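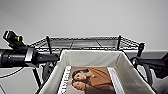
Villow residents question new cemetery upkeep plan

VILLOW – The Erano Residents' Group today asked the town to explain its latest promise to clean up Skivside Cemetery. It is the third such promise in 14 years. Two earlier plans ended with the gates still broken and the back rows under weeds.

The new contract with Rácz Grounds lists no start date and no penalties for missed work – only "regular visits." The group wants a written schedule by March.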